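From: Sunita Doucet
To: Hutchins Movement List
Date: 2020-12-08
Subject: Re: Floor exercises and sore wrists

Cletus Pettigrew wrote:

> I have been doing the morning sequence since August and like it, but my
> wrists hurt by the time we get to the second set on hands and knees. I am
> on a bare floor with a thin mat. Should I buy a thicker mat, or am I doing
> something wrong? Also, is the Derkport class going to come back in the
> new year, or are we staying online?
>
> Cletus

Cletus,

A thicker mat usually makes wrists worse. Your hand sinks in, the heel of the hand drops lower than the fingers, and the joint bends farther back than it would on a firm surface. I would stay with the thin mat and put something extra under your knees, if they need it. A folded bath towel is fine.

What to change first is where your weight goes. Most people on hands and knees lean forward without noticing, so the shoulders end up past the fingers. Move your hips back until your shoulders are right over your wrists, or even slightly behind them. Then spread your fingers and press through the pads of the fingers and the base of the thumb. You should feel your forearms working a little.

If it still hurts after that, roll the front edge of the mat over twice and set the heels of your hands on the roll with your fingers pointing down to the floor. Or make fists and keep the wrists straight. Some people in the Asteck group do the whole second set on their forearms and lose very little by it. The slow arm circles can be done standing.

I would also add the wrist warmup from the qigong part of the class before you get down on the floor. We moved it to the end of the handout when Sondard retyped it, which was a mistake, and I will ask to have it moved back. Circle both wrists slowly 6 times in each direction, then shake out the hands. After that, press your palms together in front of your chest and lower them until you feel a mild stretch — hold for 3 breaths, let go, and repeat once.
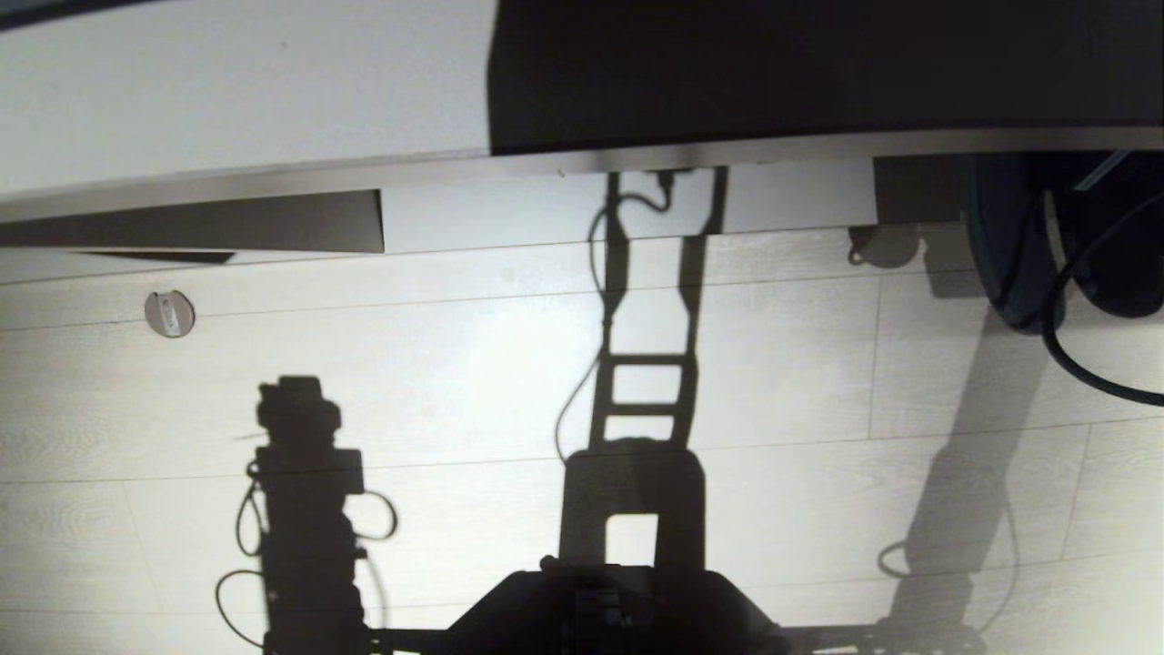
Laminate floor beside a white table.

On bare floors in general: wood, laminate, and tile are all fine for this sequence as long as the mat does not slide. If yours does, wipe the underside with a damp cloth and let it dry before you use it. Don't do the standing balances in socks. Bare feet are better, or thin shoes with a rubber sole if your feet get cold.

If the pain is sharp, or there is numbness in the thumb or fingers, or it is still there the next morning, stop the hands and knees work and see your doctor about it. I can't tell you anything useful about that by email.

As for Derkport, the room is not available to us until spring at the earliest, so we are online for now. Same link, same time. I have asked whether we can have the smaller room at Hutchins when things open up, but it only holds a few people with mats down and we would have to split into 2 sessions. If you have a preference for mornings or evenings, write to me off the list and I will keep a note of it.

The breathing recording that a few of you asked for is still not done. I had to start over — the furnace was running through most of the first try. I will post here when it is ready.

Sunita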